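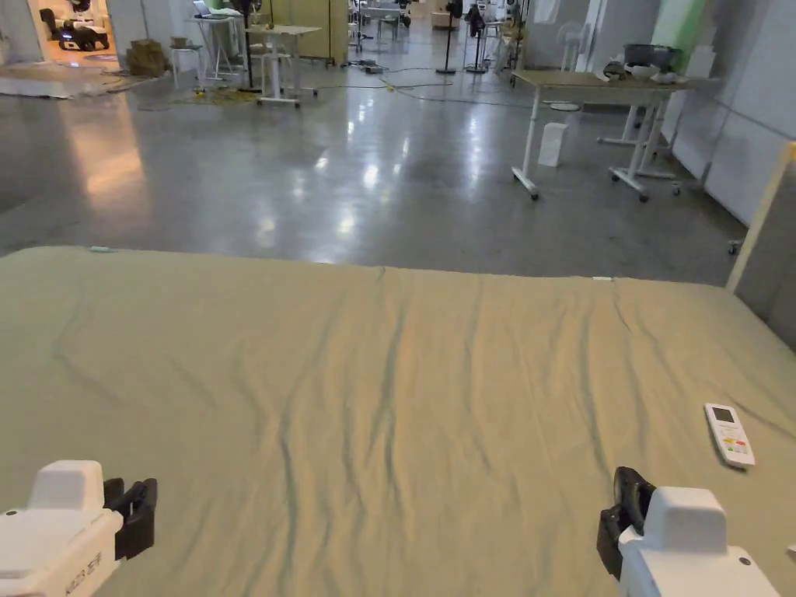
Jobs > Part-time > Candville
Tagged: household, no experience needed
2 min read

Hi! I run the bedding sessions at Fonberg, and I need up to 20 more people to smooth sheets, fold them and clear odds and ends off beds. It's one big open hall with a concrete floor – wear comfy shoes, and mind the cables.

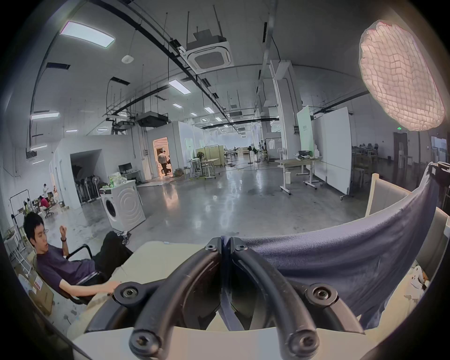
Shifts run 50 minutes with a proper sit-down between them, and you'll do four a day. I pay $30 a shift, at the end of the day. Big flat sheets are most of it (yes, the really wrinkly ones), so you should be happy bending and reaching. We go through to December.

Write to me at the Fonberg desk, Skevari building, and tell me which mornings you're free!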